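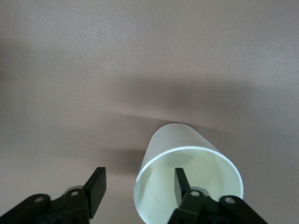 From: Darius Bratu
To: grollside-dev
Subject: Re: [grollside-dev] Grasp selection for cups lying on their side

On the sideways cup cases, So-yul Yoo wrote:

> I reran the Tudik planner on the stored cup set with the April weights.
> Upright cups are fine. With the cup lying down and the mouth towards the
> gripper, the planner keeps switching between two grasps: jaws across the
> outside of the body, or one finger inside the mouth and one outside,
> closing on the wall. Out of 40 starts, 18 changed grasp at least once
> during the approach. Is this the pose estimate or the scoring? I would
> like to know before I touch either.
>
> So-yul

Both, but mostly the scoring.

I replayed the logs with the pose frozen at the first good estimate and the switching largely went away. So the trigger is pose noise. The noise itself is small, though, and a planner should put up with it. The two candidates score almost the same in this position, and grisimora picks the top one afresh on every cycle with no memory of what it chose last time. Any small change in the estimated axis of the cup swaps the order.

Where the pose noise comes from is less clear. The wrist camera sees a pale cup on a plain surface, and the segmentation mask sometimes takes in part of the shadow beside the wall. That pulls the fitted cylinder sideways. The rim is the most stable feature we have at close range and we currently throw it away once the cylinder fit converges. Smaranda has a branch that keeps the rim ellipse as a second constraint. It is not merged as it fails when a finger covers part of the rim, and with the wall grasp one finger always ends up there.

What I propose for the next Tudik tag:

1. Add a switching cost in grisimora. The current grasp stays unless another beats it by a set margin for 2 cycles in a row. Patch is on my branch, parameter is grasp_hold_margin, default 0 (old behaviour).

2. Mask out the fingers using the joint state before fitting the rim. We know the jaw opening and the camera mount is fixed, so this is a lookup – no learning needed.

3. Log both candidate scores and not only the winner. I had to recompute them offline, which took most of the morning.

I would leave the weights alone until 1 and 2 are in.

Lucian, does anything in the Stanciu bridge assume the grasp ID can change on each cycle? I found one callback that resets the approach timer on every update and I do not want to break it.

Darius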